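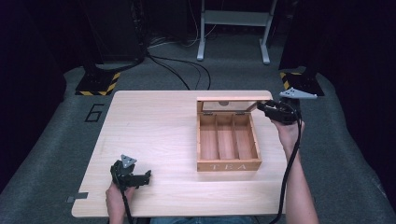
Aula 6: O que o consumidor paga quando paga pela embalagem

Leitura prévia: Figueiredo, capítulo 2. Quem não leu vai perder-se na segunda metade.

Parte-se de uma afirmação que os manuais de marketing repetem sem grande prova: a embalagem «cria valor». Cria para quem? O chá é um bom caso, porque o produto é barato, leve e difícil de distinguir às cegas.

O estudo da Poltilow, que vários de vocês citaram no trabalho, diz que os compradores aceitam pagar até 25% mais por uma infusão vendida em caixa de madeira. Três reservas.

1. A amostra tem 200 pessoas, todas recrutadas numa loja da própria marca.
2. Perguntou-se quanto pagariam. Intenção declarada e compra são coisas diferentes, e o relatório trata-as como a mesma.
3. A Poltilow vende caixas.

Natália Lukáč tentou repetir o ensaio em julho, com a mistura da Grandano em lata e em cartão. A diferença desapareceu assim que os participantes pagaram com dinheiro seu. Também não convém exagerar este resultado: são só duas embalagens e um único chá.
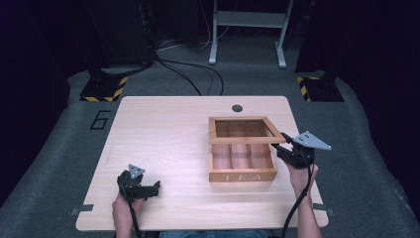 Fica por resolver a questão da reutilização. O argumento habitual é que uma embalagem durável se guarda e que, por isso, o preço extra se dilui ao longo dos anos. Pode ser. Não conheço dados sobre quantas se guardam, e Sheena Laing, que defende a tese, também não os apresenta. Cita um inquérito da Yeom sem indicar a pergunta feita.

Para a próxima aula: escolher um anúncio de chá ou café, isolar uma afirmação sobre a embalagem e dizer que prova a poderia desmentir. Uma página. «Os consumidores preferem qualidade» não conta como afirmação.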